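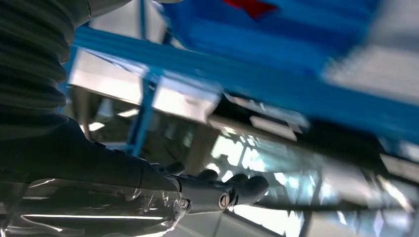
Gripper on the Gazi cell, bellows and plastic wrap on, blue structure behind.

Quick one tonight, I've got an early start at Illby tomorrow. But I said I'd write up the stoppage and if I leave it I'll forget half.

So. Gazi faulted 29 times in one shift. Collision stop, every time. Arm halts, beacon goes, somebody walks over, looks for whatever it hit, finds nothing, resets. Off it goes again. Then another one ten minutes later.

No collision. Not one mark on the gripper.

First thought was the payload setting, as somebody had swapped the fingers last week and you always wonder. Checked it. Fine. Second thought was the force sensor drifting, so I let it warm up and zeroed it twice. Seemed better for an hour. Wasn't.

Lost most of the morning to that, which annoyed me.

What I should have done first is pull the log. 852 lines of it, mostly rubbish, but once I'd stripped out the door opens and the resets the stops were all in the same place. Same move, coming round low with the wrist turned over. Never on the way up. Never on the straight bit.

Ran it at crawl speed with the enable switch in my hand and listened. Crackle. Then a sort of tug, then stop.

The plastic. We wrap the lower arm in clear film to keep the wash spray off, and whoever did it last had gone round far too tight and taped it accross the joint. Turn the wrist over and the film goes taut, pulls against the arm, and the controller sees a load it can't explain. So it stops. Exactly what it's meant to do.

Cut it off, ran 3 hours without a fault. Wrapped it again with slack at the joint, no tape past the wrist, still fine when I left.

Now the bit I'm cross about. Some time in the middle of all this the collision sensitivity got turned down 2 steps to keep the line going. No note. I only spotted it comparing against the Benen cell, which has the same settings file, or should have. People reach in near that rail to clear jams. An arm that's been told to ignore a bit of a shove is not what you want there.

Put it back to where it was. Password changed. Wrote it in the book in capitals.

To do:
Proper fitted sleeve instead of film, have asked Raremgate for a price
Photo of a good wrap stuck on the cell door
Check the bellows clamp while its apart
Look at the Benen wrap before it does the same thing

The sleeves might not turn up til September so it's film until then. Loose film. Right, bed.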